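Dust, and what to do about it indoors

Dust is the only thing in our house that turns up on time. These are the habits that have kept it to a dull grey roar, tested over one long winter in Dreldale, where the windows stay shut from the clocks going back until well into April.

Start at the top
Lampshades, picture rails, the tops of doors. If you hoover first and then dust the shelves, you will get to hoover again, and some people evidently enjoy that. A damp cotton sock worn over the hand beats any fluffy wand I have paid for. The Milix one shed more than it picked up.

Blinds
Close them, wipe down, flip them, wipe down again. Kitchen blinds want a drop of washing-up liquid in 250 ml of warm water. Let the bowl go cold and you are just moving grease about.

Computers
Twice a year, more if you have a cat or a carpet. Shut down, pull the plug, then take the side off somewhere with decent light. Use short puffs of air with the can held upright, and keep each fan still with a finger while you do it. Keep the household hoover well away from the insides, as it is very good at building up static and at swallowing small screws. A soft paintbrush will do for the corners and along the memory slots. If the processor is out for any reason, leave the plastic cover on its socket until the last possible moment. The pins underneath are thinner than your patience. 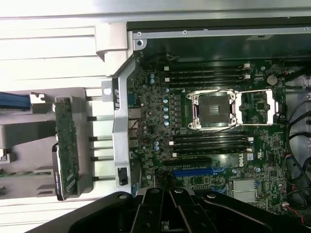
Radiators
A long bottle brush down the back, with an old towel laid on the floor to catch what drops. The first time I did ours I found 31 pence and a birthday card for someone we no longer speak to. The Wudura brush bends properly; the cheap ones snap halfway down and then live there.

Under the bed
Wheel out whatever is stored there and ask whether you missed it. Flat boxes with lids are worth having. Bags with a zip are fine until the zip goes, which in my experience takes 2 house moves.

Last updated November 4, 2020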